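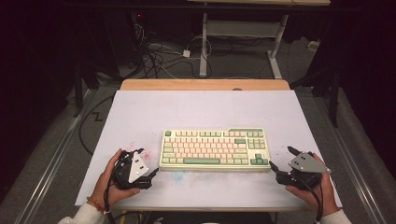 Un lecteur de la première version me signale que la colonne « montant » mélange le hors taxe et le toutes taxes, et que du coup la moitié de ses graphiques ne veulent rien dire. Il a raison ! C'est corrigé dans cette version, j'explique comment plus bas.

Kalville, jeu de données sur les contrats cloud des petites banques

Bonjour et bienvenue. Kalville, c'est un tableau que j'ai commencé pour moi, un soir où je cherchais combien une banque régionale paie pour faire héberger son appli mobile, et qui a grossi tout seul. Il recense 299 annonces de contrats entre des établissements financiers de taille modeste et leurs prestataires informatiques (hébergement, sauvegarde, appli mobile, paiement). Une ligne par annonce, un fichier CSV, pas de base à installer.

Ce qu'il y a dedans

annonces.csv : le fichier principal, encodé en UTF-8, séparateur point-virgule (oui, je sais, mais mon tableur est français et moi aussi).
prestataires.csv : la table des fournisseurs, avec les anciens noms quand il y a eu rachat.
notes.txt : mes remarques en vrac, à lire si une ligne vous paraît bizarre.

Les colonnes de annonces.csv

id : un numéro, sans signification particulière.
client : le nom tel qu'il est écrit dans le communiqué.
prestataire_id : renvoie à prestataires.csv.
type : hebergement, sauvegarde, mobile, paiement ou autre. Sans accents, exprès.
duree_mois : vide si le communiqué n'en dit rien.
montant_ht : en milliers d'euros, enfin hors taxe partout.
montant_source : « annonce » ou « estime ». Ne mélangez pas les deux dans une moyenne, par pitié.

D'où viennent les données

Des communiqués de presse, lus et saisis à la main. Begum m'a ouvert ses archives, ce qui m'a fait gagner un temps fou, et Sovadico m'a laissé reprendre sa liste de prestataires à condition de la citer – voilà, c'est fait. J'ai aussi essayé de tout extraire avec un script, et le résultat était tellement mauvais (les filiales prises pour des clients, les slogans pris pour des produits...) que je suis revenu au clavier.

Pour les montants, j'ai rouvert chaque communiqué. Quand la taxe était incluse, je l'ai retirée au taux du pays du client. Quand ce n'était pas précisé, j'ai laissé la cellule vide. Il reste donc 80 lignes avec un montant utilisable, dont 70 marquées « annonce ». C'est peu, mais au moins on sait ce qu'on additionne.

Limites

Un communiqué, c'est une publicité. On y trouve les contrats signés, très rarement ceux qui ont été abandonnés six mois plus tard. Les banques francophones sont surreprésentées, tout bêtement à cause des langues que je lis. Et le type « autre » est un fourre-tout que je n'ai pas encore eu le courage de trier.

Utilisation

Le fichier s'ouvre dans n'importe quel tableur. Si vous passez par Statville, choisissez l'import « texte délimité » et forcez client en chaîne de caractères, sinon un établissement dont le nom commence par un chiffre disparaît sans prévenir (j'ai cherché longtemps !).

Licence

Réutilisation libre, y compris commerciale, en citant Kalville et Sovadico pour la table des prestataires.

À faire

Trier « autre ». Ajouter le pays du centre de données quand il est connu. Prochaine mise à jour en août, si tout va bien – les corrections sont bienvenues d'ici là, avec l'id de la ligne et un lien vers le communiqué.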